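Comparing two grippers on a two-arm bench – how to do it without fooling yourself

Notes for anyone setting up their own side by side. Merel fingers against Femura fingers in our case, but the steps are the same for whatever you've got.

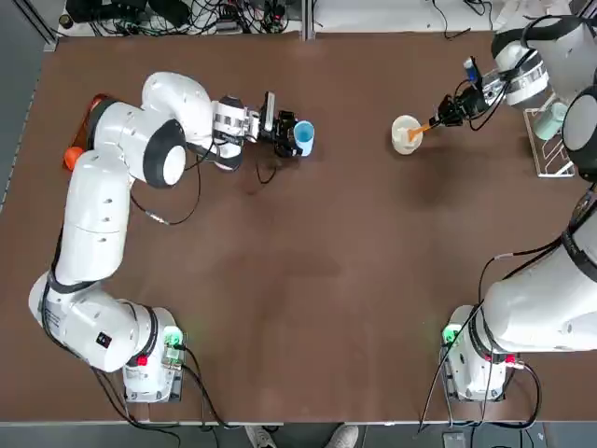 Cup on the left arm, spatula and bowl on the right. Black grippers on both.

What you need

Two arms, or one arm and a lot of patience. A flat table, matt if you can get it, shiny tops play havoc with the cameras. A cup, a bowl, something with a handle. A mug. Tape. A notebook, paper is fine. Kitchen scale.

Plastic cups for the first day. Ceramic later.

Step 1. Pick tasks before you pick a winner

Write them down first. Seriously. If you start playing with the grippers you'll end up choosing tasks one of them is already good at. Ours:

– pick up a plastic cup from standing, hold it upright, put it back
– hold a spatula in a bowl and stir, five turns
– mug by the handle, then mug by the body
– hand the cup from left to right

Four is plenty. We started with nine and gave up on most of them by Friday.

Step 2. Check both arms are the same

Same controller version, same speed limit, same payload setting. Payload is the one people forget. New gripper goes on, it weighs more than the old one, arm sags a bit at full reach and you blame the fingers. Weigh the gripper with its bracket AND the bit of cable that hangs off it. Type the number in. Do it again every time you swap.

Then send both arms home and look at them. If one droops, stop and fix that.

Step 3. Sort the cables

Leave slack at the wrist, enough for a full turn in both directions. Not so much that the loop drags across the table and knocks the cup over. Run the wrist through its full range by hand with the power off and watch the loop the whole way. Tape or velcro, no zip ties until you're sure. You will be swapping these grippers more than you think.

Base cables go down to the floor and away from your feet.

Step 4. Mark the table

Little corners of tape where the cup starts, where the bowl starts, where the mug starts. Put things back on the marks after each try. Moving the cup a finger's width changes the approach enough to muddy everything. Use tape close to the table colour or the camera will find it very interesting.

Take a still from the head camera at the start of each session and flip between it and the live view. Quickest way to spot a bumped camera or a bowl that's wandered.

Step 5. Set grip force

Start low. Close on the cup, lift, and if it slips go up a notch. Stop at the first setting that holds for 10 seconds. Write it down. Go one notch past that and use it for all the cup runs.

Soft plastic cups bulge when you over-squeeze, and a bulged cup looks like a good grip right up until you let go. Look at the rim, not the fingers.

Handles are different. A spatula wants to pivot, so it's where the fingers sit that matters more than the force. Grip nearer the middle, keep the tip light in the bowl. If the tip is scraping, raise the wrist a touch before you touch the force setting.

Step 6. Run it

60 seconds max per try. If it isn't done by then it's a fail, reset. 10 tries per task per gripper. Swap the order halfway – five with one gripper, change over, five with the other, then back again. Annoying, yes. But the operator gets better during the day and whichever gripper goes second gets the benefit if you dont swap.

Keep a hand near the stop button for the first few of each task. After that too, to be honest.

Score sheet, one line per try: task, gripper, pass or fail, time, one word for what went wrong. We used slip, miss, tip, squash, other. "Other" filled up fast so add a short note beside it.

Step 7. Swap sides

Put the left gripper on the right arm and do a short version, just the cup and the stirring. If the results follow the gripper, good. If they stay with the arm, your problem is calibration or the cable or the operator's worse hand. Waldemar Ostrowski talked me into this step and I grumbled, then found our right wrist was out by a couple of degrees. Had to throw out 73 lines of the sheet. Do this step early.

What we got

Merel: better on the cup, kinder to soft plastic, slower to open. Femura: better on anything with a handle, a bit brutal on the cup untill we dropped the force right down. Mug by the body, no real difference. Handover was bad with both and I put that down to us.

Didn't get to the Kurek fingers, bracket hadn't shown up. Might be here in October.

Common trouble

Gripper closes but reports open – reseat the connector at the wrist, then power cycle. In that order.

Wrist camera loses the object just before contact – normal on short fingers, the fingers get in the way. Lean on the head camera for the last bit.

Arm stops for no reason – check the payload again. Then the cable. Then the Caltari controller log, the last 5 lines, the rest is noise.

Everything worked yesterday and doesnt now – somebody moved the table.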